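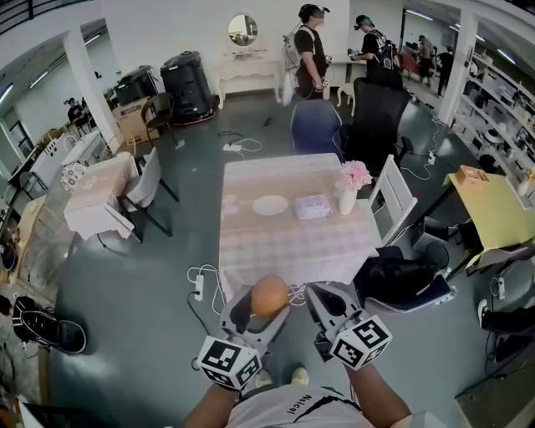

Comment un fil devient un tissu (sans colle et sans magie)

Attrape le bas de ton tee-shirt et tire dessus. Il s'allonge, tu lâches, il revient à peu près en place et personne n'a crié. Maintenant, fais pareil avec un torchon. Il ne s'allonge presque pas. Le torchon est un objet têtu.

Tous les deux sont pourtant faits de fil. Du fil tout bête, comme celui qui traîne au fond des boîtes à couture et qui s'emmêle dès qu'on a le dos tourné. La différence vient de la manière dont on l'a rangé. Le tee-shirt est tricoté : son fil fait des boucles accrochées les unes aux autres. Le torchon est tissé, et c'est du tissage qu'il va être question, car les boucles sont une autre histoire, pleine de trous et de grands-mères.

D'abord, il faut du fil

Un brin de coton tout seul mesure à peine quelques centimètres. Avec ça, on habille une fourmi, et encore, une fourmi peu frileuse. Pour obtenir un fil long, on étire les brins côte à côte et on les tord. C'est ce qu'on appelle filer. En se tordant, les brins se serrent et frottent les uns contre les autres, si bien qu'ils ne peuvent plus glisser.

Tu peux vérifier avec un morceau d'ouate. Tire dessus : il se déchire sans discuter. Prends-en un autre, roule-le longtemps entre tes doigts, toujours dans le même sens, puis tire. Il résiste beaucoup mieux. Tu viens de fabriquer un fil. Il est moche, mais le premier fil de tout le monde est moche.

La chaîne et la trame

Pour tisser, on utilise deux familles de fils. Les premiers sont tendus bien droits sur une machine, le métier à tisser. Ils s'appellent les fils de chaîne. Leur travail consiste à rester tendus et à ne pas bouger, un peu comme toi sur la photo de classe, mais en mieux réussi.

Les seconds s'appellent les fils de trame. Eux, ils voyagent. Ils passent dessus, dessous, dessus, dessous, jusqu'au bord, puis ils font demi-tour et repartent dans l'autre sens. Au retour, on inverse tout : là où le fil était passé dessus, il passe dessous. Si on oublie d'inverser, rien ne tient, et on obtient un tas de fils très déçus. 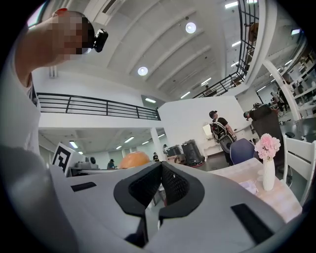
Deux doigts noirs qui se rapprochent en V.

Sur les bords, là où la trame fait demi-tour, se forme une petite bande solide qu'on appelle la lisière. Les débutants tirent toujours trop fort à cet endroit. Leur tissu commence large, devient mince au milieu et finit par ressembler à un sablier. Moi, mon premier essai devait être une écharpe. C'est devenu un marque-page.

Et si on a beaucoup de fils ?

Passer dessus, dessous, dessus, dessous avec ses doigts, c'est amusant pendant 4 rangs. Ensuite, on commence à regarder par la fenêtre.

Au musée du Fil de Nurkell, il y a un grand métier en bois que l'on surnomme Cervantes, parce qu'il grince comme un vieux moulin. Sur Cervantes, on tend 2243 fils de chaîne. S'il fallait les soulever un par un, l'heure du goûter passerait, puis celle du dîner, puis ton anniversaire.

Le métier a donc une astuce. Chaque fil de chaîne traverse un petit anneau, et les anneaux sont accrochés à des cadres. Pour le tissage le plus simple, il suffit de 2 cadres : un pour les fils pairs, un pour les fils impairs. On appuie sur une pédale et la moitié des fils se lève d'un coup. Cela ouvre un passage, comme un tunnel très plat. On y lance la navette, un petit bateau de bois qui transporte le fil de trame. Puis on appuie sur l'autre pédale, et c'est l'autre moitié qui monte.

Après chaque passage, un grand peigne vient tasser le fil contre ses voisins. Clac. Pédale, navette, clac. Pédale, navette, clac. Vers quatre heures de l'après-midi, la dame de l'accueil met des bouchons d'oreilles.

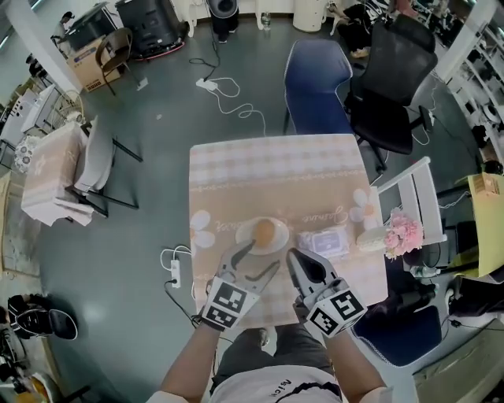

Assiette blanche sur nappe à carreaux beiges et roses.

D'où viennent les carreaux ?

On pourrait croire que quelqu'un les dessine à la règle, en tirant la langue. Pour beaucoup de tissus, c'est le métier qui s'en charge. On prépare une chaîne rayée : quelques fils blancs, quelques fils bleus, puis on recommence. Ensuite, on tisse avec une trame rayée exactement pareil.

Quand le blanc croise le blanc, on obtient un carré blanc. Le bleu sur le bleu donne un carré bleu. Et quand le bleu croise le blanc ? Ton œil n'arrive pas à séparer les fils, trop fins, alors il mélange et te raconte qu'il voit du bleu clair. Il ment, mais gentiment.

Avec une loupe, on le prend sur le fait. (Certains carreaux sont simplement imprimés sur le tissu. Retourne-le : si l'envers est beaucoup plus pâle que l'endroit, c'est probablement de l'imprimé.)

À toi de tisser

Prends un rectangle de carton solide, de la taille d'une carte postale. Découpe 11 petites encoches en haut et 11 en bas, bien en face. Enroule une ficelle de haut en bas en passant par les encoches et bloque les deux bouts derrière avec du ruban adhésif. Voilà ta chaîne.

Enfile de la laine sur une grosse aiguille en plastique. Dessus, dessous, jusqu'au bord. Demi-tour. On inverse. Tasse avec une fourchette, de préférence une fourchette propre. 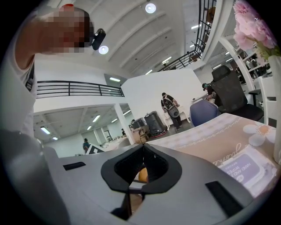
Un petit objet arrondi, jaune orangé, vu par l'ouverture.

Quand le carton est rempli, décroche doucement les boucles de ficelle et rentre les bouts qui dépassent. Tu as un tapis pour souris. Il te manque la souris.

Les mots à retenir

Chaîne : les fils tendus, qui attendent.
Trame : le fil qui se promène.
Lisière : le bord, là où tout le monde tire trop.
Navette : le petit bateau. Elle ne va jamais bien loin, et elle revient tout le temps.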